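Cistdale Packaging Line Trial – Progress Report to Fandgate
December 7, 2022

Work since the last report has gone mainly into the supplier visit. You asked us to see the Clarnetti two-armed robot at its open day before releasing the next 900 dollars of travel and testing money. We went, we stayed for both showings, and we came back with more questions than we had in June.

The presenter told us the robot had put in 828 parts over the week with few misses. We asked for the log and were told it would be sent. It has not come yet. Until it does, please treat that figure as sales talk.
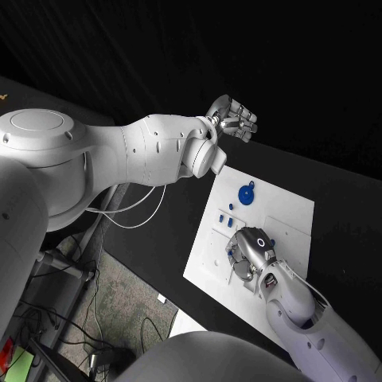
Our own interest is in kit packing, where two hands have to share a small tray and the parts come in mixed. The demonstration only partly speaks to that. The parts were rigid blue pieces – a gear shape, a cube, small pegs – on a white board that lay flat on a black table. Our kits have soft bags and folded leaflets. At the point shown, one silver hand is down on the board and the other is up in the air holding nothing, and a good deal of our doubt comes down to that. We are being quoted for two arms. Ishida, the other supplier on our list, says one arm and a better feeder would do, and we have seen no proof either way.

The hands themselves look well made. We were not allowed to bring our own parts, though we had asked in writing, and staff would not discuss what happens when a part is dropped.

Spending to date is 386 dollars, all of it travel. We do not ask for the 900 to be released yet. We would rather use 100 of what is left to ship a box of our kits to Clarnetti and have them run it with us watching. If they refuse, we will report that and move on to Ishida.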